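Folding clothes

Folding clothes is the household task of laying a garment out, turning its parts over one another along more or less straight lines, and bringing it to a smaller, regular shape for storage or travel. It usually follows washing and drying, and comes before the clothes are put away in a drawer, on a shelf or in a suitcase. The finished shape is most often a rectangle. Garments that crease badly in a stack, such as suits and long dresses, are generally hung instead.

Purpose

A folded garment takes up less room than one that has been dropped in a heap, and it can be stacked with others of the same size. Folding also limits creasing. Fabric left bunched up picks up many small wrinkles in no particular direction, while a folded piece has a few long creases that fall in known places and often drop out after a short time of wear.

In most homes the work is done in batches. A full dryer or clothesline is emptied, the clothes are carried to a flat surface, and each piece is dealt with in turn. Some people fold straight from the dryer while the fabric is warm, which leaves a smoother finish in cotton. Others let clean laundry wait in a basket for a day or more.

Surfaces

Any flat area larger than the garment will serve. Tables, countertops, ironing boards and the top of a washing machine are all used, and small items are often folded on the lap or against the chest.

The bed is among the most common surfaces in homes without a laundry room. It is wide enough for a bath towel or a pair of pants laid out at full length, it can be reached from two or three sides, and it is normally close to the closet. It also leaves space for sorting, with unfolded clothes kept at one end and finished pieces at the other. Its main drawback is softness. A mattress gives under the hand, so creases can't be pressed as sharply as on a table. Low beds also make the person bend or sit, and a long session can be tiring for the back.

A bed is usually made before it is used in this way. The bedspread gives an even top layer and keeps the clothes off the sheets. Quilted spreads hold light fabrics in place a little better than smooth satin ones, which let them slide. Color matters too: dark clothes are easy to find on a bright or flowered spread, and lint on them is easier to notice — white socks on a white blanket are easily missed. 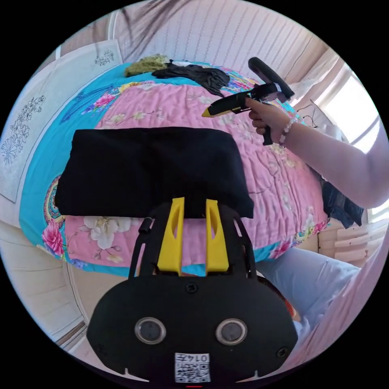

Types of fold

Rectangular fold. The garment is laid flat, its sides are brought in toward the middle, and the length is then halved one or more times. A folded black garment on a pink and turquoise bedspread shows the flat, rectangular outline. This is the usual fold for T-shirts, sweaters and sweatshirts, and stores use a version of it for display.

File fold. A rectangular fold is carried further until the piece is small and firm enough to stand on its edge. Garments are then placed in a drawer one behind another, so that each can be seen and taken out without moving the rest. Thin, slippery fabrics don't stand well and tend to need a divider.

Roll. The garment is folded lengthwise into a strip and rolled up from one end. Rolls are popular for travel and for towels. A tighter form, in which the hem is turned up first and later pulled over the finished roll, is often used in camping packs.

Half fold. Pants are laid with one leg on top of the other and folded across at the knee, sometimes a second time. Dress pants are folded along the front crease.

Common steps for a T-shirt

The shirt is placed face down and smoothed outward from the center with the palm. One side is folded in, and the sleeve is turned back so that it lies along the fold. The other side is treated the same way. The bottom hem is brought up toward the collar, and the piece is turned over. Pulling gently at the shoulders and the hem before the first fold removes most small wrinkles.

Dark and light clothes

Black and navy garments are often folded as a separate group. They show lint, pet hair and dust more than other colors, and many people fold them inside out or brush them first. Keeping them apart also prevents lint from towels and fleece from spreading to them. Very dark items can be hard to tell from one another in a pile, and labels or collars are used to find the front.

Storage

Heavy knits are placed at the bottom of a stack, with lighter pieces above. Stacks that are too tall lean and fall when something is pulled from the middle. Shelf dividers, shallow boxes and drawer inserts are sold to prevent this. Out-of-season clothes may be kept in closed containers under the bed or on a high shelf, and should be fully dry before they are packed.

See also

Clothes hanger
Ironing
Laundry
Bedspread
Linen closet

Last edited 7/24/24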